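Visit to the Enberg Glassware Works, Grollgate
28/11/2023

The delegation from Sketer Housewares was received at the Enberg works in Grollgate as part of the yearly review of suppliers. The purpose of the visit was to see how small clear glassware is finished, checked and packed before it leaves the site. The previous visit took place in August of last year, when the finishing hall was closed for repairs.

## Finishing hall

The hall handles 3000 pieces per shift. Pieces arrive on trays from the cooling line and are sorted by size. Visitors were asked to stay behind the yellow line and to leave bags in the lobby. The noise level was lower than expected, and the guide could be heard without a headset.

## Inspection room

Clear pieces are looked at on plain, matte tabletops, one at a time. The inspectors explained that faceted glass is the hardest to judge – the cut faces throw so many highlights that a small chip can pass for a reflection. They therefore begin at the rim and study the lower body last.

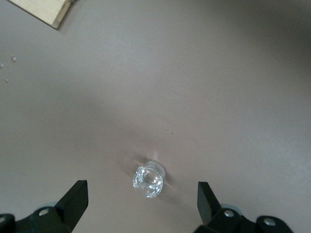

## Packing and storage

Finished glassware is packed in cartons of 50 with paper dividers. Khosravi supplies both the cartons and the dividers, and has done so since the packing area was moved to the ground floor. The delegation asked to see a carton opened from the middle of a stack. This was done, and no broken pieces were found.

Storage space remains tight. Bay 101 was in use for returned goods as well as outgoing orders, and the delegation noted that the two should be kept apart.

## Points to follow up

- Enberg will send its current rules for grading chips and bubbles.
- Sketer will confirm whether the trial order of 200 cartons is to be split between two deliveries.
- The labeling of Bay 101 will be reviewed at the next visit.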